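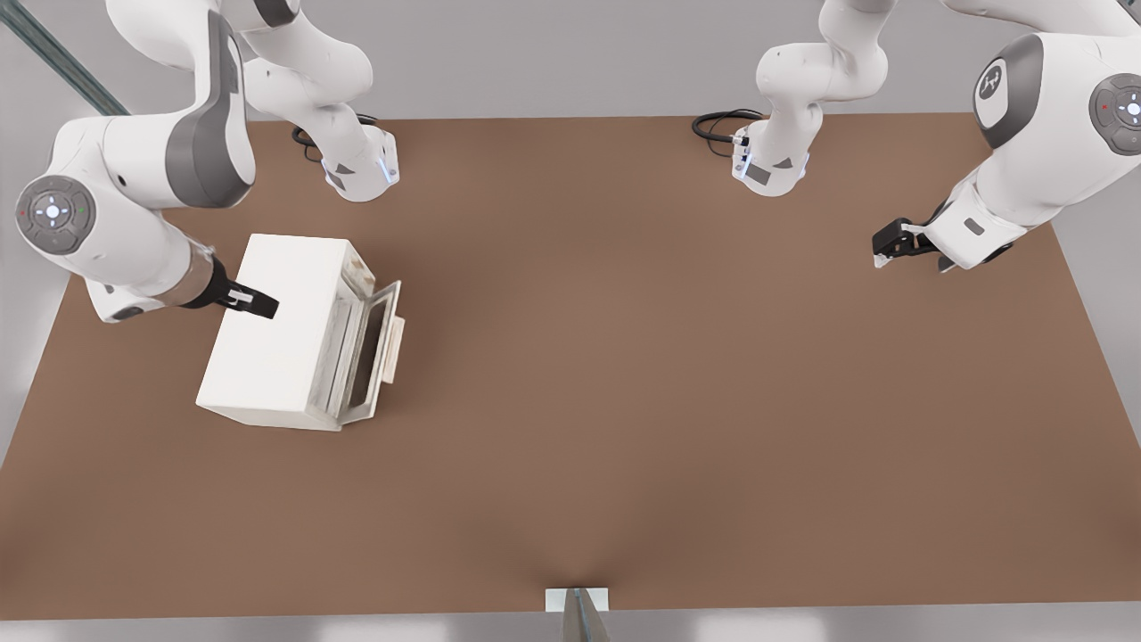

同桌的陌生人

谭记的长桌在店堂正中，一头对着厨房，一头对着门。中午一过十二点，后来的客人就得和先来的客人坐在一起，中间隔一个酱油瓶，或者什么也不隔。店主Tin-yau Tam站在收银台后面，看见有人在门口犹豫，就朝空位抬一抬下巴。多数人会坐下，也有人转身出去，到对面买一个三明治带走。

“走的人我不追。”他说，“坐下来的人，下次还会坐下来。”

这家店开在Simmont火车站后面的斜街上，卖叉烧饭、云吞面、奶茶和西多士。Simmont是个不大的镇，吃饭的地方多半是双人桌和卡座，菜单立在桌角，客人等着被领到自己的位置。谭记开张的时候也买过双人桌，用了一个冬天，后来都卖掉了。店面窄，双人桌之间留出过道以后坐不下几个人，一个人来吃面又要占掉一张。他在香港长大，从小在茶餐厅里和不认识的人挤一张桌子，觉得事情本来就该那样办。

粤语里管这个叫“搭台”。午饭时间的香港茶餐厅里，伙计用手一指，客人就坐到别人对面去，彼此不必打招呼，也不必道歉。餐牌压在玻璃底下，筷子从同一个筒里抽。吃完就走，位子马上有下一个人坐。这套规矩没有写在墙上，小孩跟着大人吃几次饭就学会了：不盯着别人的碗看，不把包放在别人那一边，报纸折小了再读，对面的人伸手拿糖的时候，把糖罐往前推一点。

把这套规矩搬到Simmont，花的时间比Tin-yau Tam预想的要长。起初有客人坐下以后一直把外套抱在膝盖上，吃得很快。有一对夫妇问能不能等到长桌空出来再坐，他说可以，他们等到了下午两点半。也有人把帽子和手套摊在旁边的座位上，用来隔开别人。他在墙上钉了一排挂钩，情况好了一些。

“有了挂钩，东西就有地方去。”他说，“没有挂钩的时候，你叫人家把包拿开，人家觉得你在赶他。”

这篇文章想谈的就是这样的桌子：许多人共用、彼此未必认识的长桌。它们在食堂、图书馆、酒馆、村礼堂和办公室里都有，来历各不相同，用法也差得很远。过去几个月里，我在Simmont和附近的两个村子坐了不少这样的桌子，有的一坐一个下午，有的只喝了一杯茶。

食堂里的一面

长桌在欧洲的历史很长，其中一大段是在修道院和学院的食堂里度过的。修道院的食堂往往沿墙摆桌，修士坐在靠墙的一边，面朝屋子中间，对面不坐人。用餐时不说话，由一个人在高处读经文，其他人听着吃。需要面包或盐的时候打手势，有些修会的手势多到可以编成一本小册子。

这样坐着的人，看得见整个食堂，却不必和任何人对视。现在火车站里靠窗的高脚长凳用的是同一个办法，人们面朝玻璃，肩膀挨着肩膀，各吃各的。谭记的长桌两边都坐人，要求就高得多：你抬起头来，对面就有一张脸。

中世纪的大宅里，桌子常常是搭起来的，一块长板架在活动的支架上，吃完就拆掉靠墙放好，大厅腾出来做别的事情。英语里“board”一词既指木板，也指伙食，又指坐在一起议事的一群人，几个意思都从那块板上来。后来主人家渐渐搬到小房间里去吃饭，大厅里的长桌留给了仆从和过路的人。再往后，餐厅成了家里一个专门的房间，桌子有了固定的腿，不再收起来。

中国人共桌的习惯走的是另一条路。八仙桌四四方方，一边坐两个人，上下首分得很清楚，熟人之间为了谁坐哪一边可以推让很久。圆桌坐的人更多，菜在中间，转盘让每个人都够得着。这两种桌子都适合彼此认识的人。陌生人要共用一张桌子，多半是在茶馆、面摊和车站旁边，那里讲究的是快，用不着推让。四川的老茶馆里一张小方桌常坐几路人，各付各的茶钱，听的却是同一段书。

我问过Tin-yau Tam为什么不用圆桌。他说圆桌坐进两拨人，两拨人就像在一起开会，哪一拨都不自在。长桌可以往一头挤，也可以在中间空出一段，客人自己会调。

木匠的尺寸

谭记的长桌是Soylu做的。Soylu是一间家庭作坊，在Simmont镇外的旧糖厂院子里，三代人都做桌椅。如今管事的是孙女，院子里的人都叫她小Soylu，尽管她的孩子已经上中学了。她接的活有一半是修旧家具，另一半里，长桌占的比例近几年越来越大。

她做长桌之前先问三个问题：坐在上面的人认不认识，坐多久，桌上摆什么。第一个问题决定宽度。给一家人吃饭的桌子可以窄，伸手就能拿到对面的盐，说话不用抬高声音。给陌生人用的桌子要宽一些，让两个人的盘子中间有一条谁也不占的地方。太宽了也不行，服务的人探不过去，桌子中间那一带也总是擦不干净。

第二个问题决定凳子。长凳最省地方，可是里面的人要出来，外面的人就得起身，吃饭快的地方受不了这个。单张的椅子进出方便，客人却会一点点往后挪，到了中午过道就没了。谭记最后用的是圆凳，没有靠背，吃完面不会有人想再坐半个钟头。小Soylu起初反对，她觉得没有靠背对老人不好。后来两边各让一步，靠厨房那一头放了几把有扶手的椅子，熟客都知道那是留给谁的。

第三个问题决定桌面。放热汤碗的桌面和放书的桌面，要的油和漆都不一样。她给我看一块用坏了的样板，上面一圈一圈全是白印，是客户自己拿热锅试出来的。她把这块样板挂在门口，有人来订餐桌，先请人家看这个。

“很多人喜欢刚上完油的样子，”她说，“可是那个样子只有第一个月有。你要想清楚第二年它是什么样子，还喜不喜欢。”

桌腿放在哪里也是一件麻烦事。长桌的腿如果只放在两端，中间会往下沉，得在底下加横梁，横梁又碰膝盖。如果中间加一对腿，坐在那个位置的人两条腿就没地方放，一整天下来，那个位子总是最后才有人坐。她在作坊的本子上画过许多种办法，最常用的是把中间的腿往里收，让它落在两个座位之间。做法本身很老，她祖父的本子上就有，只是旁边用铅笔写了一句话，说客人总会把凳子搬到不该搬的地方。

她也拒绝过生意。有一家公司想要一张极长的会议桌，要求整块料，中间不许有接缝。她去看了房间，发现桌子做好以后没有办法从楼梯上去，窗户也拆不了。公司请她想办法，她说办法就是接缝。对方去找了别人。她后来没有再打听。

图书馆里的界线

Simmont公共图书馆的阅览室里有两张长桌，橡木的，绿色台灯固定在中线上。桌子比镇上大多数人的岁数都大，边缘被手肘磨得发亮，靠窗的那张桌角上刻着别人的名字缩写。这里不许说话，所以共用桌子的办法全靠摆东西。

我在那里坐了几个上午，主要看人怎么占地方。先来的人几乎都选桌子的一端，第二个人选斜对角，第三个人在中间坐下，与前两个人尽可能等远。往后的人就没有好选择了，总要和某个人靠近。他们会站一会儿，把椅子轻轻拉开一点，看看旁边的人有没有抬头，然后坐下。坐下之后的第一件事，是把自己的本子放在台灯的光圈里，刚好不越过两盏灯之间的那条暗线。

那条暗线没有人画过，不过大家都当它存在。一位每天来查家谱的老先生有一次把地图摊得太大，一角伸到了隔壁的光里。坐在那里的女学生没有说话，把铅笔盒往回收了一寸。过了一阵，老先生自己发现了，把地图折起一边，朝她点了一下头。整个上午那张桌子上再没有发生别的事。

馆里曾经想把长桌换成带隔板的单人座。理由很充分：单人座有插座，有灯，读者不互相干扰，登记起来也方便。样品在阅览室里放了一个月，用的人很多，尤其是准备考试的学生。反对的人也有，主要是看报纸的。报纸摊开来比隔板之间的宽度大，翻页的时候总要打到板子。最后单人座搬到了楼上，长桌留在楼下，各有各的人坐。

楼上安静得多，楼下暖和得多。冬天有些人来阅览室并不怎么看书，坐在桌边，面前放一本翻开的杂志，隔很久才翻一页。馆员知道，从来不去问。一个人坐在单人隔间里睡着了，会有人过去看看他是否不舒服；在长桌边打瞌睡，旁边的人会替他留意着。至少楼下的常客是这样对我讲的，我在那里的时候，坐在我左手边的人睡了两次，醒来以后第二次问我几点了。

Jiltcombe的一顿饭

从Simmont坐公共汽车往北，过了河就是Jiltcombe。村礼堂每到冬天有一场长桌饭，桌子从舞台底下拖出来，一张接一张拼到门口，铺上白纸。今年的一场定在2024年1月14日，我提前写信要了一个位子。

这里的位子是抽签的。进门的时候从一只饼干盒里摸一张纸条，纸条上有号码，桌边贴着同样的号码。夫妻不一定坐在一起，孩子可以跟着大人，十二岁以上的自己抽。我抽到的位子背后是暖气片，左边是一个修排水沟的人，右边是一个刚搬来不久的会计，对面坐着一对姐妹，其中一个抽到了别处，和人换了回来。换位子是不合规矩的，不过大家都装作没看见。

抽签的做法有它的缘故。早些年大家自己找位子，结果每年都一样，河东的坐一头，河西的坐另一头，中间坐的是谁也不太认识的租户。有一年两家为了一段篱笆闹得很僵，谁先坐下，另一家就要绕到最远的地方去。第二年门口就摆上了饼干盒。那两家后来有没有抽到过一起，我问了几个人，说法不一样。修排水沟的人说抽到过，而且整顿饭都在谈羊；会计当然不知道；姐妹中的一个说那是另外两家。

饭很简单，一道汤，一道炖菜，一道苹果做的甜点。菜用大盆端上来，放在桌子中间，每隔几个人一盆，要自己舀，再往旁边传。传盆的时候必须说话，最少也要说一声“小心烫”。我想起Soylu作坊里那三个问题。这张桌子很窄，窄到对面的人舀汤时勺子会经过我的盘子上方。白纸上很快就有了汤渍，孩子拿蜡笔沿着汤渍画岛和船。

会计告诉我，她搬来以后在村里走路，人人都同她打招呼，可她叫不出几个名字。坐下来一顿饭的工夫，她知道了哪家的狗叫什么，哪条沟一下雨就堵，堵了应该找谁。最后这个问题的答案就坐在我的左边。他从外套里找出一支笔，把电话写在桌上的白纸上，会计把那一角撕了下来。

也有人不喜欢这顿饭。礼堂门外抽烟的地方，一个年轻人对我说他每年都来，每年都抽到同一群老人中间，要回答同样的问题：念完书没有，找到工作没有，打算什么时候结婚。他觉得镇上那种可以一个人对着手机吃饭的地方很好。他说的是连锁快餐店，我们后来谈到谭记，他没有去过。听我讲完圆凳和搭台，他说那样也行，只要没有人问问题。

Nurkcombe的空桌

Nurkcombe在更远的山坡上，村里的酒馆叫“车轮”，大堂里有一张给赶集人用的长桌。集市停办以后，桌子还在，来的人坐小桌，长桌上放传单、没人认领的手套和一盆叶子发黄的植物。老板把它用作上菜前搁盘子的地方。

酒馆换过两任老板，都想过怎样让人坐到那里去。前一任给长桌做过特价，坐长桌的客人啤酒便宜一点。客人买了便宜的啤酒，站在桌边喝完，回到小桌去。现任老板试过在上面办猜谜比赛，比赛的晚上坐满了，第二天又空了。她还请人弹过一阵琴，琴就放在长桌旁边，结果连靠近的两张小桌也没人坐了。

我和她谈起谭记，她觉得不能比。车站后面的店，中午有上班的人，有转车的人，位子不够，人才会坐到一起。她的酒馆从来没有位子不够的时候。两个客人进来，屋里有一半的桌子空着，他们没有理由去和别人挤。

这话有道理。我坐过的几张热闹的长桌，背后都有一点强迫：谭记是地方窄，图书馆是只有那里有暖气和报纸，Jiltcombe是抽签。德国酒馆里有一种专门留给常客的桌子，叫Stammtisch，上面放一块牌子，外人坐下会被客气地请走。那张桌子有人坐，靠的是每天来的都是同一批人。Nurkcombe两样都缺，地方太宽，常客太少，而且常客彼此太熟，各自已经有了固定的角落。

近年许多新式咖啡馆和共享办公室也爱摆长桌，照片上很好看。Simmont的旧邮局改成办公室出租以后，一楼就是这样布置的。我去坐过一个下午，每个人都戴着耳机，插座在桌子底下，充电线从中间的孔里穿上来。大家离得很近，谁也不打扰谁。一位做翻译的租户说，她图的就是旁边有人在做事，自己便不好意思停下来；至于旁边的人是谁、做什么，她没有想过要知道。她租了两年，能叫出名字的只有前台。

那里有一条贴在墙上的规定，说离开超过一个小时要把东西收走。规定下面有人用圆珠笔写了“请”字，又有人在“请”字下面画了线。

擦桌子的时候

回到谭记是在2月，天还冷，窗玻璃上全是水汽。午市快完的时候，长桌上只剩下几个人。一个穿反光背心的男人在吃炒面，隔两个位子有一位老太太，坐的是带扶手的椅子，面前一杯奶茶喝了很久。他们没有交谈。男人吃完站起来，把自己的凳子推回桌下，顺手把老太太滑到地上的围巾拾起来，搭在她的椅背上。她说谢谢，他说再见。

我问Tin-yau Tam，客人里有没有因为同桌变成朋友的。他想了想，说有两个人经常前后脚进来，坐在一起，他一直以为他们认识，直到有一天其中一个问他，另外那位最近怎么没来，叫什么名字。他也不知道叫什么，只知道那个人吃面不要葱。后来那个人又来了，是去照顾生病的母亲。两个人这才互相报了姓名，然后照旧坐下，一个看报，一个看手机。

“他们算不算朋友我不晓得。”他说，“反正有一个不来，另一个会问。”

他对生意谈得更多。鸡蛋贵了，面条换了一家供应商，新的那家煮久了容易断。有人劝他把店面扩大，隔壁的修鞋铺想转让，中间的墙可以打通。他去看过，也算过账。墙打通以后能放两张长桌，可他担心两张桌子摆在一起，客人就有得挑，会先把两张桌子的角坐满，再坐中间，同图书馆里的人一样。修鞋铺的房租也不便宜。到我写这篇文章的时候，他还没有决定。

他擦桌子是从门口那一头擦起，抹布对折，顺着木纹走，到了厨房那一头翻过来，再擦回去。小Soylu每年来给桌面上一次油，那天店里歇业，第二天开门的时候还有一点气味，老客人都闻得出来。上油之前她会用手摸一遍，找哪里起了毛刺。她说最旧的一段总在中间，坐那里的人两边都有邻座，手肘没有地方放，只好撑在桌子上。

三点钟，门口的牌子翻了过来。老太太还没有走，Tin-yau Tam给她的杯子里加了热水，自己盛了一碗饭，坐到她斜对面去吃。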